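Kadri Mockus
Thread on relabeling the breaker panel in a house wired in 1986. Numbered so people can skip around.

1/ Starting point: a main panel in the garage and a subpanel by the kitchen. The directory card listed "lights," "lights 2" and "Kokis." I never found out what Kokis was. It feeds the bathroom fan.

2/ Draw the floor plan first. Mark every outlet, switch and fixed light before touching a breaker. Mine took an evening on graph paper, one sheet per floor.

3/ Give each outlet a code: room letter, then number going clockwise from the door. K4 is the fourth outlet in the kitchen. Write it on the back of the cover plate in pencil.

4/ A plug-in circuit tracer is faster than a lamp and a second person, but it gets confused where cables run side by side. Sweep the panel twice. The first pass calibrates, the second identifies.

5/ Confirm every hit by switching the breaker off and testing both halves of the outlet. Two of my kitchen outlets are split, with the top and bottom on separate breakers. 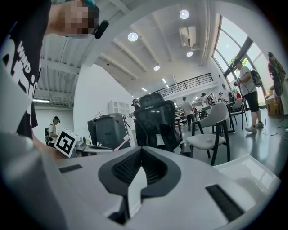

6/ Large loads next. Dryer, range, water heater, AC. Read the wattage off the nameplate and divide by the voltage. A 3000 W heater at 240 V draws 12.5 A.

7/ Things people miss: doorbell transformer, smoke alarms, garage door opener, the outlet inside the sink cabinet, anything outdoors. My doorbell shares a breaker with the hall closet light.

8/ Label by location and load. "Bedroom, north wall outlets" still makes sense to the next owner. "Iona's room" does not.

9/ Keep a spreadsheet with columns for breaker number, amps, outlet codes and date checked. Print a copy and tape it inside the panel door, clear of the breakers.

10/ If a breaker is warm, buzzes or won't reset, stop mapping and call an electrician. Same if the wire looks too thin for the breaker. I left the panel cover on throughout.

11/ Still unidentified: breaker 14. Off for about a month, no complaints so far. Will add to the thread if something in the freezer thaws.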